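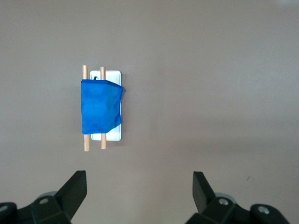
Ploso bench, pre-session safety and setup checklist
Filled in by: Aarti Mathur
Second check: Llinos Meredith
Date: February 11, 2025
Task set: tray, dowels and cloth, teleoperated examples
Planned: 60 examples before lunch, 200 by the end of the week if the bench behaves

Same form as always, with my comments under each line. I know Llinos likes them short. I tried!

SECTION A. PEOPLE AND SPACE

A1. Floor clear on the operator side and behind the arm
OK
I moved one stool and a backpack (mine, sorry). The extension cord for the desk lamp was running across the walkway again, so I taped it along the wall.

A2. Emergency stop in reach of the operator and of the second person
OK
Pressed both with the arm moving slowly in free air. Both stopped it. The second button is stiffer than the first and you have to really lean on it, so please try it yourself before you sit down in that chair.

A3. Hair, sleeves, lanyards
OK after comment
I was wearing my badge on the long lanyard. It's in my pocket now. Llinos caught that one.

A4. Hands out of the reach area before the enable switch goes on
OK
We say "clear" out loud and wait for the other person to say it back. It felt silly the first few days and now I do it at home with the oven door.

SECTION B. ARM AND GRIPPER

B1. Mounting bolts, visual and by hand
OK
Nothing turns.

B2. Finger screws snug, no gap between finger and housing
OK
I put the driver on them with the power off. The right finger took a tiny bit of a turn, the left took none. I'd like us to write this down every time for a while so we can see if the right one keeps creeping.

B3. Finger pads clean, edges not chipped
OK
Wiped both. A few blue threads came off the pads from the last cloth run — worth doing between blocks too, and I've added it to the block card.

B4. Gripper opens fully and closes fully, force limit on the low setting
OK
Three cycles, no sticking. The force limit had been left on the setting we use for the heavier blocks, so I dropped it back down. Whoever runs heavy blocks next, please put it back when you're done. A dowel end squeezed that hard can shoot out sideways, and I would like to keep my eyebrows.

B5. Wrist cable has slack at the far corners of the workspace
NEEDS WATCHING
Fine at three corners. At the far left one the cable gets close to tight when the wrist is rolled over. I set the roll limit in a bit for today. Llinos agrees it can run this way but wants the cable rerouted before we go to the bigger tray layouts.

SECTION C. CAMERAS AND RECORDING

C1. Wrist camera lens clean, view steady
OK
Both fingertips show at the bottom of the picture with the gripper open, and the whole tray setup fits above them at the start height. If you can't see both tips, stop and tell me, don't record. We threw out 9 examples last time over a camera that had slipped in its clamp.

C2. Lighting even, no hard shadows
OK
Slightly brighter to the upper right in the wrist view, and the tray only throws a soft shadow. Good enough for me. I'm leaving the blinds as they are for the whole block so the light doesn't change on us more than it has to.

C3. Clocks in step, arm log against camera
OK
Ran the tap test in Jolter. The spike in the arm log and the jump in the video land together.

C4. Disk space
OK
Plenty. I cleared out the practice runs from last week after checking with Llinos that she'd copied the two she wanted.

C5. Labels and task text loaded
OK after comment
Jolter had yesterday's instruction still in the box. It's the kind of mistake that looks fine all day and ruins everything, so I now read the line aloud before the first take.

SECTION D. TABLE AND OBJECTS

D1. Surface wiped, nothing loose on it that isn't part of the task
OK after comment
One little dark speck on the gray, off toward the right-hand side. I'm counting it as part of the table. It's well clear of the tray.

D2. Tray: no cracks, no sharp rim
OK
Ran a finger all the way around the white one. Smooth. The spare from the Ortuño box has a nick in one corner, and I've put it on the shelf with a sticky note so it doesn't sneak back in.

D3. Dowels: no splinters, ends rounded
OK
Both good. One lies on the tray and the other sits just outside its left edge, running the same way, and the cloth goes across the middle of the two. Please leave the ends poking out above and below. The operator needs to see where the wood is before going in.

D4. Cloth: no loose long threads, folded, not hanging where a finger can snag and drag the tray
OK with a note
The blue one has a small tab or loop sticking up at the top of the fold. I like it, it makes a nice grab point and I want some examples that use it. But if the tip goes through and hooks it, open the gripper and back straight out. Don't pull. And don't iron the cloth or square it up between takes, we want the wrinkles to vary.

D5. Reset between takes done with the arm parked and disabled
OK
No reaching in "just for a second" to fix the cloth. I have done it and I'm not proud of it. Park, disable, reset, clear, enable.

SECTION E. STOPPING RULES FOR TODAY

Stop the take, keep the file, mark it failed: dowel dropped, cloth snagged, wrong object picked up. We want those, they're useful to the Plulenach training runs as long as they're marked.

Stop the block and call Llinos: anything hits the table hard, a dowel leaves the table, the cable goes tight, a finger looks crooked.

Breaks: swap operators every 9 takes. My grabs get sloppy well before I notice it.

OPEN ITEMS

Wrist cable reroute — Llinos, before the bigger trays
Second stop button stiff — Aarti to ask for a new one
Right finger screw — log at every session through the end of February

Result: cleared to record with the roll limit reduced.
Signed, A. Mathur
Checked, L. Meredith (and yes, I tried the stiff button)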